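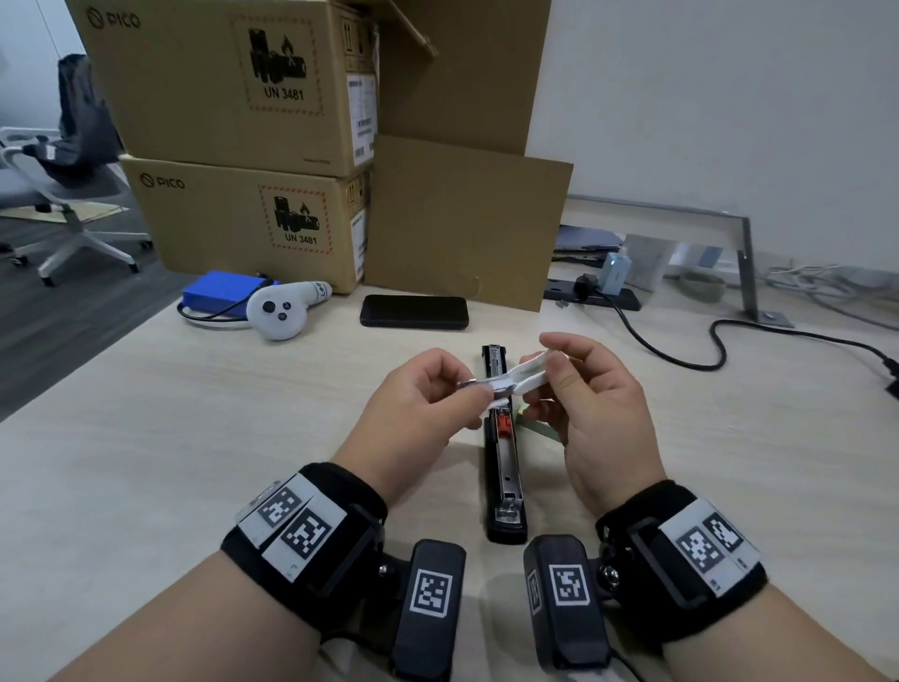 OK quick one tonight, it's 11 and I have to be up at six. The zine is DONE. Well. Written. Laid out. Printed. The folding is another story.

For anyone new - I've been making a little booklet about our street since March. Old recipes, who lived where, the bakery that used to be on the corner of Cekalstead and the hill. 22 pages counting covers. I said 58 copies because that's one per household on the list plus a few for the library, and then Fatima Jibrin told her whole choir about it and now it's 80. Fine. Good problem.

Things I learned, in no order.

Page counts. I did not think about page counts. A folded booklet wants a multiple of four and 22 is not a multiple of four, so there are now two pages at the back that say Notes. Ifeoma says they look intentional. Bless her.

Margins. The inside pages creep out when you fold a stack, so the middle sheets stick out further than the outer ones. Only a hair but if your page numbers are right at the edge like mine were, you'll see it. Moved them all in. Then had to re-do the contents page becuase I'd also swapped two recipes around and forgot.

Paper. Went with the plain cream from Babalola, the print shop by the bus depot, not the fancy stuff. The fancy stuff cracked along the fold. Test one sheet first!! Fold it, open it, fold it back the other way. If it looks tired already it will look terrible after somebody's aunt has had it in her handbag for a week.

Stapling. You need the long kind, a normal desk one won't get to the spine from the edge of a sheet. And then it jams, and then you're bent over it picking at tiny bits of metal.

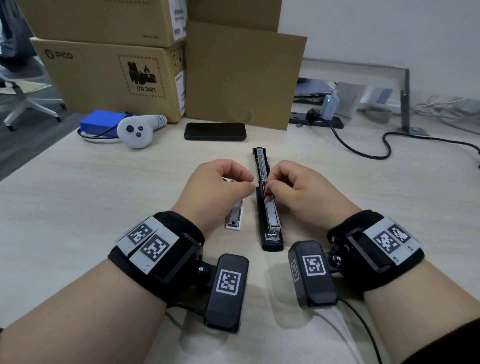
Long stapler, open again.

My method, for what it's worth: open the booklet flat, cover side up, spine over a bit of cardboard with a pencil line on it. Two staples. Line up on the pencil, press hard, one go, no wiggling. Wiggling is how you get the bent leg that stabs people.

Fold AFTER stapling. I did the first few the other way round and they're crooked, those are mine now, I'm keeping them.

For the folding itself I used the back of a spoon. There is a proper tool for this and Obinna offered to lend me his and I said no no I'm fine. I was not fine by number thirty. Spoon works tho.

The bit I actually want to talk about is the bakery page. Yetunde Yusuf's mother worked there as a girl and she talked to me for a whole afternoon, and I had to get it down to one page, and I hated every cut. The flour deliveries. The owner who sang. The window that got painted a different color every spring and the year it was a green so ugly people crossed the road. I kept the green window. I lost the thing about the cat and I'm still sore about it. Maybe a second issue. Don't hold me to that.

Also the jollof recipe has a mistake in it. Page nine. It says 2 teaspoons of salt and it should say 2 pinches. Already printed. I'm going to fix all 80 by hand with a pen, I'm not reprinting, I don't have the money and Babalola is shut till next month anyway.

Copies go out from Noemí Figueroa's porch, she's got a box by the door, just take one. If you're further away leave a comment and I'll mail it, you cover the stamp.

Right. Bed. Still need to find an envelope the right size, if anybody has a stash let me know.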